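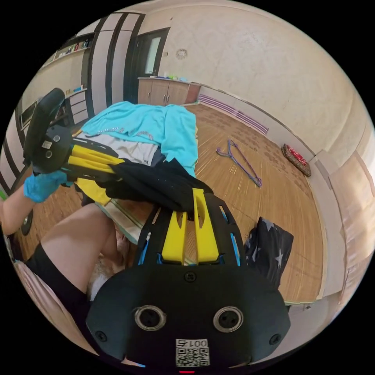
Miltwood's Night Snack Market Is Back, and It Has More Room

I've been telling everyone who'll listen that the best cheap dinner in Miltwood comes out of a window the size of a pizza box, and now I get to say it again, because the night snack market on Stergiou Street reopened last night! It shut in the spring when the city tore up the block to replace the water main, and for a while there it looked like the whole thing might move out to the mall parking lot in Dullmont (where I would've gone, grumbling, but I would've gone).

So it's back in the same spot, between the old Closel department store and the tram stop, and it runs every night from 5 until the food's gone. The city gave the market the side alley too, so the line for dumplings no longer snakes through the people waiting on the number 60 tram. If you ever tried to eat a bowl of noodles standing up in that crowd, you know what a relief this is.

I got there early and went straight to Fuad Nigatu's stand, which is still painted that loud green and still has the best lentil sambusas I've had anywhere. He's added a spiced tea with a lot of ginger in it, and he'll pour it over ice if you ask. "I made 500 sambusas for tonight and I'm worried," he told me while he was folding another one. I went past again a little before 9 and he had two trays left, and a line, so I think he was right to worry.

Elsewhere there's a new grilled corn cart (get the lime butter), the flatbread couple are back from their summer at the coast, and somebody's doing tiny custard pies that come four to a box. I ate all four on a bench and I'm not sorry. The waffle stand hasn't come back yet. The woman at the corn cart thought it might turn up in time for the fall, but she wasn't sure, so don't make a trip just for that.

A few things if you're visiting from out of town. Most stands take cards now, though the corn cart is cash only and the nearest ATM is inside the train station. There are seats under the Closel awning, and they fill up fast. The trams run until midnight, and the stop is so close you can finish your tea and still make it. Parking is awful, same as ever, so leave the car at the Dullmont lot and ride in.

The market stays open through the fall as long as the weather's decent, with a shorter week once it gets cold. The winter schedule goes up on the board by the tram stop at the end of next month. I'm going again tonight for the custard pies, and I'll probably bring a box home this time.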